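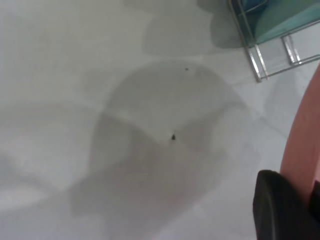
When do people decide that a worktop is clean enough to stop wiping?

Most of them stop when they can't see anything left from where they're standing, and only a few bend down or run a hand over the surface first.

Figure 2. Two small dark specks on a smooth white surface, the larger one drawn out to a point and the other more like a round dot. Soft grey shadows lie over the middle.

4.2 Small bits on pale surfaces

I went into this part of the study expecting pale surfaces to be the easy ones. I've got a white table at home and I'd have sworn I could spot a crumb on it from the doorway! My notes from the kitchens at Varis say otherwise, and so do the ones Bianka Győri kept at Kavari (she writes far neater notes than I do, so I've leaned on hers wherever the two of us watched the same clean-up).

Shadow was what kept coming up. People lean over a table to wipe it, and their own head and arm darken exactly the patch they're working on. With more than one lamp on you get several shadows lying over each other, all with blurry edges, and a tiny mark in the middle of that is easy to slide past. Figure 2 gives a fair idea of the sort of surface I mean. The speck near the centre is dark brown to black and stands out well enough once you've found it, but the smaller one higher up is a good deal fainter. I haven't tried to say what either of them is. Something that size could be a seed or a crumb or a small fly, and in our coding all of those go down as "small bit" unless the person cleaning told us what it was.

We did argue over that. Sotiris Zervas wanted food and non-food kept apart from the start, and I can see why, as people talk about them so differently. A breadcrumb gets brushed into a palm without a word, whereas anything with a hint of insect about it gets a proper fuss and usually a second go with the cloth. But asking someone to name every dot stopped them cleaning in their normal way, and they began hunting for dots to please us, so we dropped it after the pilot in September.

The other thing I'd like to mention is shine. On a slightly glossy top the brightest areas can look washed out, and several people told me they tilted their heads to get the glare off it. One woman at Kavari crouched until her eyes were level with the edge, found a whole line of grit she'd missed, and said something I've been asked to leave out of the paper. She was the most thorough wiper we had. Her cloth was folded into quarters and she turned it to a fresh side each time she came back along the table, and I've since started doing the same (my partner finds it unbearable).

Dark tops went the other way round, with flour and salt showing up straight off and coffee grounds vanishing. I come back to those in 4.3, together with the patterned oilcloths, where Bianka and I disagreed on so many entries that we ended up going through them all again side by side.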